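Zip Your Pens Away Before You Eat

20 September 2019
By Elaheh Asadi

Print this article | E-mail this article

A table used for both work and meals needs a fixed boundary between the two. My position is that a zippered case provides a better one than a tray, a drawer or good intentions. I have worked and eaten at one table in Vilside for 18 months, and small tools reach the plate whenever they have no container of their own.
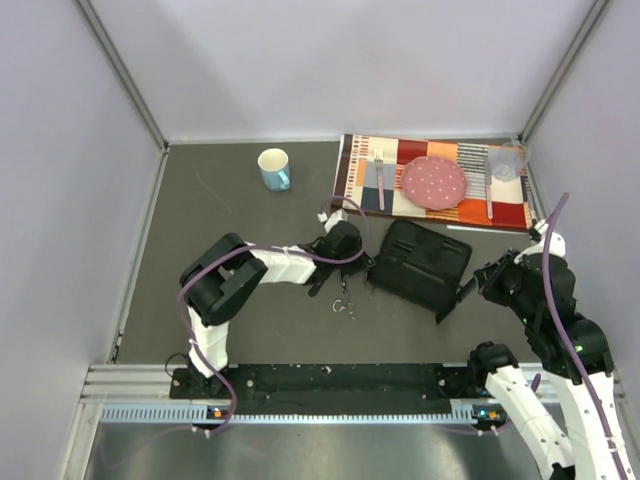 Place setting at the back, black case and key ring in front.

The placemat defines the meal area. Fork left, knife right, cup in the upper corner. Keys and cases stay off it. Wiroj Sitthichai, who shares my office at Karimi, argues that an open tray is faster. He is correct by a few seconds per use. A tray also collects receipts, and by December his held almost 50.
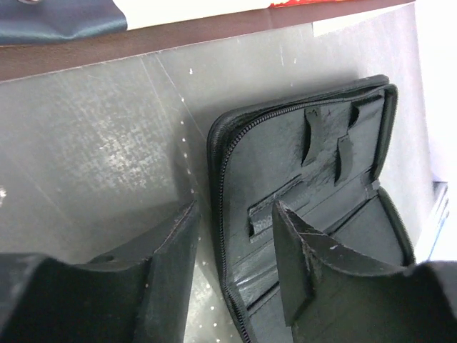
Cases should be chosen by their interior. Capacity is the figure sellers quote, and it says little about whether a pen can be found again. Fixed positions matter more. Two elastic loops inside the lid, with a slot pocket below them, will hold the slender items I use daily. Scuffs on a lining are cosmetic and no grounds for replacement. A stretched loop is a different matter.

I would set the limit at one case per person. A second case becomes a drawer with a zipper.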